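Película Lunard para bancadas, efeito mármore – rolo de 184 cm

Marca: Lunard
Distribuição: Citgate
Conteúdo: um rolo, uma espátula de feltro, folha de instruções
Acabamento: branco com veios cinzentos, acetinado
Estado: em stock

Vendemos películas para bancadas há oito anos e continuamos a desconfiar delas. Convém dizê-lo logo no início, porque quem chega a esta página já leu noutros sítios que uma cozinha fica como nova numa tarde. Uma cozinha fica com a mesma forma, as mesmas gavetas e a mesma torneira. Muda a cor da bancada, e numa casa arrendada isso pode bastar.

O fabricante chama a este desenho «mármore autêntico». É um impresso. O padrão repete-se, e numa bancada comprida a repetição nota-se se cortar as tiras sem pensar. Desenrole primeiro tudo no chão, escolha onde começa cada tira e só depois corte. O Wondimu Moges, que trata das nossas devoluções, garante que metade das reclamações sobre «veios que não batem certo» vem de quem cortou à medida exata logo à primeira. Deixe folga nos dois lados e acerte no fim com uma lâmina nova.

Quanto à cor, o branco é mais frio do que parece no catálogo. Ao lado de armários creme fica azulado, e não há iluminação que o disfarce por completo. Com madeira e com cinzentos resulta melhor. Temos também dúvidas sobre a moda de juntar mármore branco a paredes de pedra rústica ou a tábuas envelhecidas, mas é o que os clientes mais pedem e admitimos que numa cozinha com coisas em cima a mistura incomoda menos do que numa amostra.
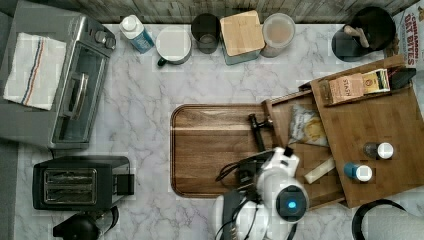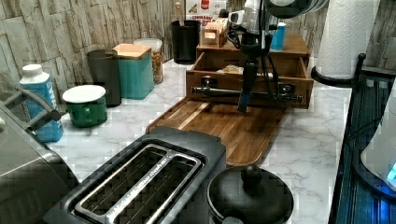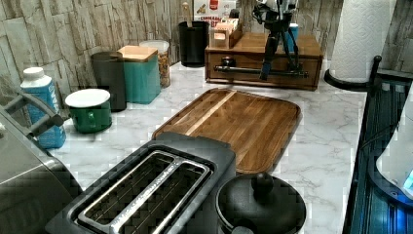
Bancadas brancas de veios cinzentos, com madeira ou pedra por trás.

Resistência ao calor. A folha da Lunard fala em «resistência térmica elevada» e não indica temperatura. Perguntámos duas vezes e recebemos duas vezes o mesmo folheto. Na dúvida, trate a película como plástico, que é o que ela é: nada de tachos acabados de sair do lume, nada de tabuleiros do forno. Uma base de cortiça ou uma tábua grossa resolve.

Resistência ao corte. Nenhuma que valha a pena anunciar. Uma faca de pão marca-a na primeira passagem e o risco fica mais escuro com o tempo, por acumular gordura.

Água. A superfície aguenta bem. As juntas são outra história. Em redor do lava-loiça recomendamos um cordão de silicone transparente, mesmo que as instruções digam que é «opcional». Sem ele, o canto levanta – mais cedo numa casa com crianças, mais tarde numa casa onde só se faz café.

Limpeza. Pano húmido e detergente neutro. O café e a curcuma mancham se ficarem de um dia para o outro. Evite esfregões verdes, lixívia e os cremes abrasivos que prometem recuperar o brilho, até porque aqui o acabamento é acetinado e brilho nunca teve.

Aplicação. Desengordure duas vezes e deixe secar. A película cola bem sobre laminado liso e sobre azulejo com as juntas betumadas ao mesmo nível. Sobre madeira crua não cola, e sobre pedra porosa cola o suficiente para enganar durante umas semanas. Puxe o papel de trás aos poucos, enquanto outra pessoa alisa com a espátula. Sozinho também se faz, com mais bolhas e pior humor. O secador de cabelo ajuda nos cantos arredondados, desde que não insista no mesmo ponto: estica demais e o veio fica deformado.

Remoção. «Sai sem deixar resíduos», diz a embalagem. Da bancada do nosso mostruário, aplicada em março, saiu inteira numa das pontas e aos bocados na outra. Sobrou cola, que tirámos com álcool e paciência. Se o contrato de arrendamento for exigente, experimente primeiro num canto escondido.

Comparação com a concorrência. A De Smet tem uma película mais espessa e mais cara, que disfarça melhor as juntas dos azulejos e dobra pior nas arestas. A Fedberg é mais barata e o desenho parece-nos fraco, com veios demasiado pretos. Se a sua bancada está inchada pela água, não compre nenhuma das três. Gaste o dinheiro num tampo novo, porque a película vai copiar cada relevo.

Preço: 28 euros por rolo, portes à parte
Referência: 421
Devoluções: aceites com o rolo fechado. Rolos já cortados não se aceitam, por mais convincente que seja a fotografia.

Opinião de cliente
Abdelkrim Slaoui, 30 de novembro de 2019
«Comprei dois rolos e sobrou quase um. Gosto do aspeto ao longe. De perto percebe-se que é película, e a minha sogra percebeu à porta. Para o preço, aceito. A espátula que vem no rolo é má, usei um cartão velho embrulhado num pano.»

Resposta da loja: concordamos com a crítica à espátula e já a transmitimos ao fabricante. Vendemos à parte uma de feltro duplo, que também não é extraordinária mas não perde o feltro a meio do trabalho.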